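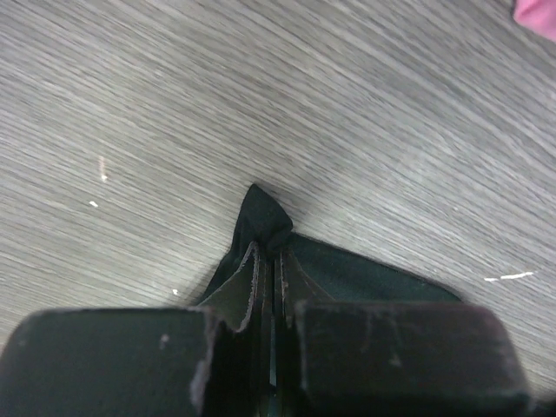 Finger pads of one Plalell gripper closed on a fold of dark green fabric.

Plalell is a two-armed bench robot for handling and folding cloth, built in a shared workshop on Galbraith Street by Elsie Lightfoot and Samuele Guerra. It consists of a pair of small jointed arms fixed along the front of a walled table, a camera looking over the whole work surface, a further small camera at the gripper, and a controller running software written for the project. The design files and the control software are published under the name Plalell; the enclosure and table are documented separately as the Wateo frame, which was drawn up first and has been reused for other work.

The machine was made with hand tools, a pillar drill and a desktop 3D printer. It is not sold, and there is no kit.

Name

The name was a misreading of "parallel" on a hand-labelled parts drawer. It was used as a directory name for the first version of the software and kept. Early notes refer to the machine as "the bench" or "K2", the latter standing for the second machine to use the Kallomeo controller board.

Background

Lightfoot had previously built a single-arm sorting machine for plastic bottle caps, in which the Kallomeo board was first used. The board is a motor bus adaptor with its own power switching and an emergency stop input. It was designed to drive one arm. In the cap sorter, all the objects were rigid and could be picked up with a suction cup from a position found in one picture.

Guerra, who repaired sewing machines at the same workshop, proposed cloth as the next material. Cloth has no fixed shape, and its outline in a picture says little about how many layers are present at a given point. A single arm can lift and drag a garment but has difficulty spreading it out. The plan for two arms followed from trials in which Guerra held one corner of a towel by hand while the cap sorter arm, fitted with a temporary gripper, moved the opposite corner.

Construction began in October. The first arm was working before the enclosure had walls, and the second was assembled from the same drawings with two changes to the shoulder bracket.

Table and enclosure

The Wateo frame is a metal frame with pale panels on three sides and an open front. The work surface has a grey wood-grain finish. An earlier surface of plain white board was given up after trials with white tea towels, in which the overhead camera could not separate the edge of the cloth from the table. The grey finish gives usable contrast with both white and black textiles, and with most colours. It reflects the lamp in places, and the software ignores bright patches smaller than a set area.

The walls serve mainly to keep the background constant. They also stop cloth that is flung by a fast movement from leaving the table. The open front is where the arms are mounted, and an operator loading the table normally stands at the side and reaches over.

Both arms are bolted to a long black beam along the front edge. The beam was drilled by hand, and it carries a number of unused holes from earlier arm positions. The distance between shoulder centres was reduced twice during the build, and is 523 mm in the published drawings. At wider settings the two grippers could not be brought together over the rear part of the table without straightening both elbows, a position in which the arms are weak and tend to shake.

Arms

The arms are of the same pattern, with white printed links and black joint units. Each has a shoulder, an elbow and a wrist, with the gripper carried directly on the wrist. The forearm link is printed in one piece. A two-piece forearm was tried and split along the joint line after the arm struck the beam.

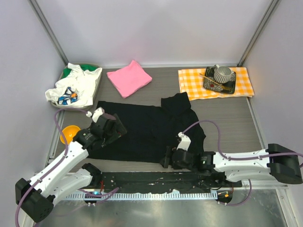 Wiring for the wrist is carried outside the links. Internal routing was considered and rejected on the ground that a damaged cable would then require the whole arm to be taken apart. The purple cables leave the white mount on top of each gripper in a loose arch and return along the forearm to the elbow. The size of the arch was found by trial. If it is too small, the cable pulls on the wrist at the end of its travel; if it is too large, it drops into the view of the camera over the table, or catches on objects at the sides. The drawings give the free length between the mount and the first forearm tie, and ask the builder to check it with the wrist turned fully in both directions before the second tie is closed.

The reach of each arm from the shoulder axis to the fingertips is 704 mm with the elbow straight. In normal use the software limits this to a smaller figure, set separately for the left and right arms.

Grippers

Each gripper has two broad dark finger pads which meet across a narrow slot. The fingers close flat against each other. Pointed fingers, as used on the temporary gripper, picked up single layers more easily but left marks on knitted cloth and sometimes went through it.

To pick up cloth lying flat, the gripper is lowered with the fingers slightly open until the pads touch the fabric, pressed down by a small amount and then closed. This gathers a ridge of material into the slot. The amount of downward travel is the most sensitive setting on the machine. Too little, and the pads slide over the cloth. Too much, and the lower layers are gathered along with the top one, so that a folded garment is lifted as a bundle. The build notes recommend setting this value afresh for each type of cloth and list starting values for tea towels, T-shirts, pillowcases and fleece.

The pad covering is treated as a wearing part. It becomes fuzzy along the upper rim first, where it rubs on the work surface and on the cloth. Light wear does not appear to affect grip, and Guerra's notes describe slightly worn pads as better than new ones on smooth cotton. Pads are replaced when the covering starts to lift at the inner edge. Loose fibres also collect in the slot and are removed with a stiff brush.

Cameras

The fixed camera views the table from the front and provides the general layout: the position of the garment, the position of other objects, and the area free for spreading. The gripper camera looks forward over the fingers, and shows the cloth at close range at the moment of pinching. Both run at 30 frames per second.

Pictures from the gripper camera are blurred while the arm is moving. The software makes no attempt to correct this. It discards pictures taken above a set wrist speed and waits for the next usable one, which adds a short pause before each grasp. An option to keep the blurred pictures exists for recording purposes.

Software

The control program is arranged as a list of short actions, such as pinch, lift, drag, lay down and release. Each has a start condition and a time limit. A folding sequence for a given garment is written as a plain text file naming the actions in order and the parts of the garment to which they apply. There are 11 such files in the published version. The file for a long-sleeved top is the longest and the one most often altered.

The arms may be moved together or one at a time. When they move together, the program keeps a minimum distance between the two forearms and slows both arms as this distance is approached. It takes no account of the cables. A fault reported by several builders, in which one arm hooked the cable arch of the other, was dealt with by adding a forbidden zone above each gripper.

Actions can also be recorded by moving the arms by hand with the motors released. Lightfoot used this method for the collar fold, for which a written sequence had given uneven results. The recorded movement is stored with the garment file and played back from the nearest matching start position.

Table layout

Cloth is presented either singly, laid out on the table, or in a heap in a basket at the rear left. Finished pieces are placed towards the back. Household items such as bowls, plates and cups are left on the table during some trials to test whether the arms can work around them. The software marks anything that has not been named in the garment file as an obstacle, with a margin on all sides. This margin is generous, and a single bowl near the front can make a large part of the table unavailable to the arm on that side.

Large garments are the most difficult case. A dark top spread across the centre leaves little clear surface in front, and its lower hem may lie close to the beam, where the gripper has to approach almost level. The usual procedure is to drag the garment back by the shoulders before the first fold.

Known limitations

The machine does not turn garments the right way out. It cannot fasten buttons or zips, and thin slippery linings are seldom gripped at the first attempt. Black cloth is located reliably by its outline, but folds and seams inside the outline are poorly seen, and the choice of pinch point on such garments is left to the operator in the current version.

The joint units become warm in continuous use, and the shoulder units more so than the others. The build notes advise a rest between long sequences. Replacing the shoulder units with a larger type would require a new bracket and a different hole spacing on the beam, and has not been done.

See also

Kallomeo (controller board)
Wateo frame
Parallel gripper
Garment folding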